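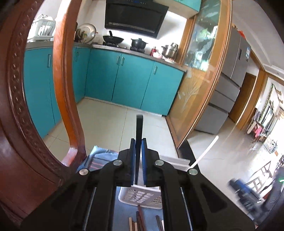 Varios residentes preguntan por escrito por qué deben abonar el depósito de la lavandería si apenas la utilizan, y uno de ellos añade que en la residencia anterior el servicio iba incluido en la cuota. La administración de la Residencia Drallel responde a estas y otras cuestiones en las líneas que siguen.

Preguntas frecuentes — Servicio de lavandería y ropa de casa
Última actualización: 2023-07-07

¿El depósito es obligatorio?
Sí. El depósito de 35 euros se abona una sola vez, al formalizar el ingreso, y cubre la ropa de casa que la residencia entrega a cada habitación. No constituye un pago por lavados. Se devuelve íntegro a la salida, una vez comprobado el inventario, mediante transferencia a la cuenta indicada en el contrato.

¿Qué ropa de casa se entrega?
Dos juegos de sábanas, una manta, dos toallas de baño, una de manos y dos paños de cocina. Las habitaciones del edificio Kennedy, que disponen de cocina propia, reciben además un mantel y un paño adicional.

¿Con qué frecuencia se cambian las sábanas?
Cada dos semanas, según el turno de planta publicado en el tablón de recepción. La ropa usada debe dejarse en la bolsa numerada, junto a la puerta de la habitación, antes de las 9.00 h. Las bolsas que no se encuentren fuera a esa hora pasan al turno siguiente.

¿Puedo lavar mi ropa personal?
Sí. La sala de lavado se encuentra en el sótano del edificio principal y abre de 8.00 a 22.00 h. Dispone de 4 lavadoras y dos secadoras. El acceso se realiza con la tarjeta de residente.

¿Cómo se reserva una lavadora?
A través de la aplicación Hevo o en recepción. Cada reserva tiene una duración de noventa minutos y puede anularse sin coste hasta una hora antes. Transcurridos quince minutos desde el inicio sin que el residente se haya presentado, la máquina queda libre.

¿Cuánto cuesta cada lavado?
El precio es de 2,790 euros por ciclo, conforme a la tarifa vigente, que se expresa con tres decimales por tratarse de un importe sin redondear. El cargo se acumula y se redondea al céntimo en el recibo mensual. El detergente no está incluido.

¿Qué ocurre si una prenda se extravía o se deteriora?
La reclamación debe presentarse en recepción en los siete días siguientes, con el número de bolsa. La residencia responde de la ropa entregada a su servicio de recogida hasta un máximo de 320 euros por residente y curso. Quedan excluidas las prendas sin marcar, las de lana y las que requieren limpieza en seco. Tampoco se admiten reclamaciones por ropa olvidada en las máquinas.

¿Cómo debo marcar mis prendas?
Con cinta cosida o etiqueta termoadhesiva en la que conste el número de habitación. No se aceptan marcas a rotulador en la ropa enviada a planchado.

¿Quién se encarga del planchado?
El planchado se realiza fuera de la residencia, en los talleres de Drarnell. El plazo ordinario de devolución es de tres días laborables —cinco durante el mes de noviembre, por la revisión anual de la maquinaria—. Las camisas se devuelven en percha; el resto, doblado.

¿Puedo tender en la ventana o en el balcón?
No. El reglamento de régimen interior lo prohíbe en todas las fachadas. Existe un tendedero cubierto en el patio posterior, de uso libre, en el que la ropa no debe permanecer más de veinticuatro horas.

¿Puedo traer mis propias sábanas y toallas?
Sí, pero su uso no exime del depósito ni del cambio quincenal. La ropa propia no se recoge en las bolsas de planta.

¿Dónde puedo consultar otras dudas?
En recepción, en horario de mañana, o mediante el formulario de consultas de la aplicación Hevo. Las solicitudes se contestan en un plazo de dos días laborables.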